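Balby Farm Shared Owners
Minutes of the October meeting

Held in the front room of the main house. We were meant to begin at 6:30 p.m., but the gate at the bottom of the drive was being stubborn again, so we waited for everyone to get up the hill and find a chair. Rocío Quiroga chaired. Benedetta Fontana took the minutes. Thank you to everyone who brought something for the table, and particularly for the pear cake, which did not survive as far as item 2.

Minutes of the last meeting

These were read through and accepted with one correction. The lower pasture was described as "let for grazing," when at that point it had only been offered. It has been let now, so the sentence has come true in the meantime, but Rocío wanted the record right and we all agreed with her.
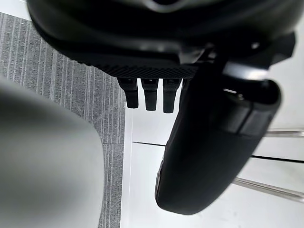 Photo: Rocío Quiroga

1. Whether to sell, and how much

This took up the better part of the evening, as we all knew it would. The farm stands at 191 acres, counting the strip along Yilma Creek that came to us with the boundary settlement. Rocío set out the choices as she sees them. We could list the whole place, house and all. We could split off the creek side and keep the rest. Or we could leave things as they are for another year and put our effort into the cottage rental.

There was a good long conversation, and a kind one, considering how strongly people feel. Those who live farthest away said (quite fairly) that they pay their share every year and hardly ever get to sleep under the roof. Those who live close by said they would be heartbroken to see the creek go, and that the hay barn and the upper fields don't make much sense without the water. Benedetta put down her pen for a moment to say that she leans toward keeping everything together, and then picked it up again.

Pondus, the real estate office in town, has offered to come out and give us an opinion of value at no charge and with no promise to list. Some of us worried that once an agent has walked the fields, the thing gathers a speed of its own. Rocío said she would make it very plain to them that we are asking and only asking.

Agreed: Pondus to be invited to look at the whole property and at the creek side separately, with the two values written up on different sheets. No listing agreement to be signed by anyone before the next meeting. Rocío to call them.

2. Boundary survey

Pilter has finished the survey of the east line and sent the drawing, which was passed around the table and turned several ways up before we settled on which end was north. The line runs on our side of the old fence for most of its length and crosses over near the culvert. In plain terms, our neighbors have been mowing a small wedge of our land for years, and doing a beautiful job of it. No one wants to make trouble over this. It should be written down properly, though, before any buyer's lawyer asks about it.

Agreed: Benedetta to write a friendly letter to the neighbors with a copy of the drawing, and to ask whether they would sign a simple boundary agreement. Pilter's bill to be paid from the common account.

3. Water

The spring box above the house has been running clear and the tank was full when it was last checked. The tank holds 2000 gallons, and that is plenty for the house on its own but gets thin when the cottage is full of guests in a dry spell. There was talk of a second tank beside the first. There was also talk of asking guests to take shorter showers, which led to several stories that do not need to be in the minutes.

Rocío reminded us that the right to draw from Yilma Creek goes with the land and has to be renewed on time. She has the form at home and will bring it for signing. If the creek side were ever sold separately, we would need to keep that right, or some part of it, for the upper fields, and she asked that Pondus be told so from the start.

Agreed: get a price for a second tank of the same size. Renewal form to be signed by all owners at the next meeting.

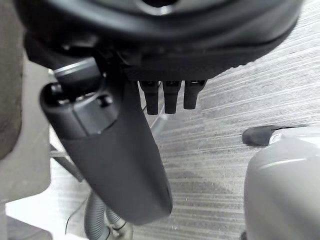 Underside of the black housing, with the long arm segment and its rounded tip

4. The cottage

Bookings over the summer were very good, and we had lovely notes in the guest book, including a drawing of the goats by a young visitor that has gone up on the refrigerator. The cottage sleeps 8 if the sofa bed is used, and Benedetta asked whether we should stop saying so in the listing. The sofa bed is tired. People are polite about it and then mention their backs.

We went around the table on this. A new sofa bed would be the easy answer, but getting one up the cottage stairs was described by those who carried the last one as an experience they would not care to repeat. In the end we decided to leave the wording alone until spring and look for something in two pieces.

The minimum stay will go to 3 nights in the warm months. Cleaning between short stays has been hard on everybody, and the laundry line can only hold so much. Shorter stays are still welcome in winter, when we are glad of the company and of somebody running the heat.
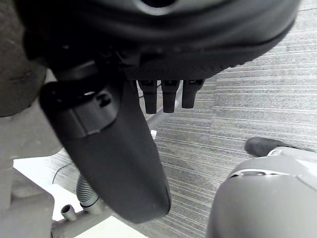
Benedetta Fontana

5. Fences, pasture and the drive

The grazing tenant has her cattle on the lower pasture and reports that the grass is holding up well. She has asked if she might put in a second gate at her own cost, on the side nearest the road. We were all happy with this so long as it can be locked and we have a key.

The drive needs gravel before the ground freezes, chiefly on the bend by the mailbox. We also spoke about the bottom gate. One view was that it needs a new hinge, the other that the post itself is leaning and a hinge would be money thrown away. Rocío will take a level to it.

Agreed: tenant's gate approved. Gravel to be ordered for the bend only. Gate post to be looked at first and argued over second.

6. Anything else

The property tax bill has come and will be split in the usual shares. Please send your part to the common account before the end of the month if you possibly can.

A box of old deeds and letters turned up in the attic, some of them about the creek. Benedetta has offered to sort them and will set aside anything that bears on the water right or on the east line. If you have family papers about Balby in a drawer somewhere, she would be so pleased to see them, or even just a copy.

The next meeting will be held once Pondus has given us the two values. Rocío will write around with a time. We closed at 9:15 p.m., and those heading down the hill were asked to lift the gate a little as they pulled it shut.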